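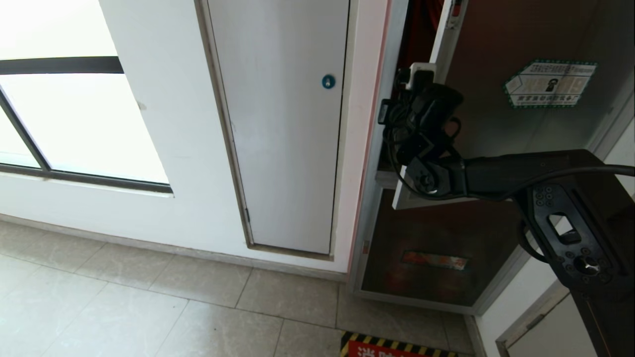
July 15, 2024
4 min read · 3 comments · 20 shares

OK, budget notes, because I keep having this conversation in the hallway and then forgetting what I said. The door work is moving along well enough that we need to talk about what we buy next, and the order has to be in by November or the money goes back into the general pot and we all know how that ends.

What I want, in the order I want it:

Second gripper. Same model as the one we have, please. I know the Lovirero one is cheaper and I know it weighs less, but we'd be redoing the mount and all the finger settings, and that's easily 3 weeks of somebody's summer. Handles are where the wear is going to show up. Every pull loads the fingers sideways, and if this one goes down we're all sitting around drinking coffee until the spare turns up.

Cable management. I am begging! We've got black cables looping out of the gripper and hanging down next to it, and every time I work on a cabinet with a deep recess I'm watching the cable and not the door. Clestorham sells a sleeve kit with clips for 70 dollars. Two kits would do the arm with some left over. This is the cheapest line on the whole sheet and I'd pay for it myself if the paperwork weren't worse than the price.

Wrist camera. This is the one I go back and forth on. The little one we have is fine for finding a handle in decent light. But a white handle next to a big bright window, with a dark cabinet behind it... that's a lot to ask of a small camera. Farah has a wide-range version that should fit the same bracket (I measured the bolt holes twice and I still want a drawing from them before we pay for anything). Maybe we borrow one first? I'd rather spend on blinds if blinds fix it.

Spare finger pads. Box of 20. Just buy them.

Not asking for: the longer forearm. I know it's on the wish list from last year. Reach hasn't been the problem on cabinet doors – backing the base out of the way while the door swings is the problem, and a longer arm makes that worse in a narrow spot.

Still open: the service plan. Lernine quoted us for one year or for 3, and the longer one is better value per year but ties us to this arm when I'm not sure we'll keep it that long. Leaning toward one year. Need to reread what they count as "wear parts", as I have a feeling fingers are on that list.

To do: get the Farah drawing, ask about shipping on the sleeve kits, check whether pads come out of consumables or equipment.

Comments (3)

Pads are consumables. Anything under the limit is. Don't put them on the equipment sheet or it'll bounce.

+1 on the sleeves. Can we get one kit now and not wait for the rest of the order?

I'd still like to see the longer arm priced, even if we don't buy it. We will get asked.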